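Who Sits Next to Whom: Seating at the Flornham Alumni Dinner
Final project report, Hospitality and Events
Karim Moussa

So I picked seating charts. My cousin got married last year and the only thing anyone talked about afterward was table nine, and I wanted to know if there's any sense behind how people get placed or if it's just whoever has the pen. The alumni dinner in November seemed perfect (big, slightly stuffy, free dessert), and Randa Karam in the events office let me go through the old charts as long as I didn't take them out of the building.

I ended up with 1,309 place assignments from 5 years of dinners. I typed every one of them into a spreadsheet, mostly after 10 p.m., and I would not do it that way again! Some years had first names only, and one year somebody had used nicknames, so there is a "Bunny" I never managed to identify.

The old rule in etiquette books is that you split up couples and mix ages. Flornham used to do that. Then the office switched to letting guests write in who they wanted to sit with, and 605 of my 1,309 assignments come from after the switch.

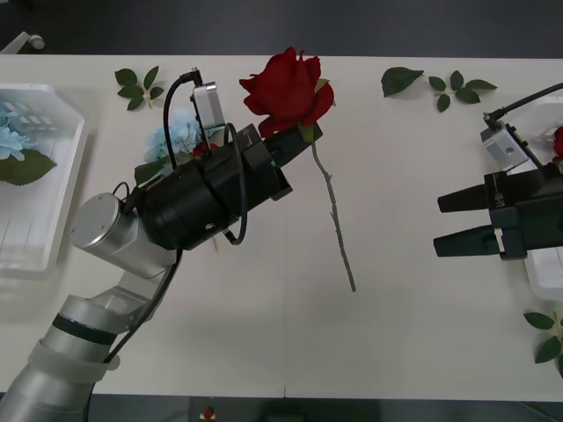
Two robot arms at a white table.

I also sent out a short survey and got 228 answers back, which made me ridiculously happy. I asked if people had enjoyed their table, if they'd met anyone new, and whether they would sit there again. People who chose their own seats liked their table more. No shock there. But the ones who'd been placed next to a stranger wrote much longer comments, and a lot of those comments were fond. One woman was seated beside a retired judge and they still send each other crossword clues.

My survey has a big hole in it, though: people who had a miserable evening probably threw my email away. I also never asked about hearing, and several older guests brought it up on their own. A loud table is a bad table no matter who's at it.
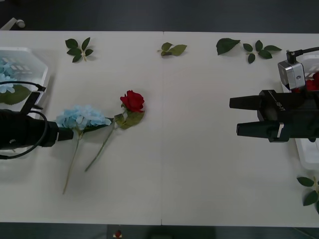
Maureen Tapley wrote back after reading my draft that I was being too kind to the old rule. She got split from her husband at four dinners in a row and spent every one of them hearing about somebody's boat.

Fair enough, and I've put her point into my suggestion, which is to let people name one companion and have the office fill in the rest. Randa Karam says she might try it on a couple of tables next November. I've left her my spreadsheet, Bunny included.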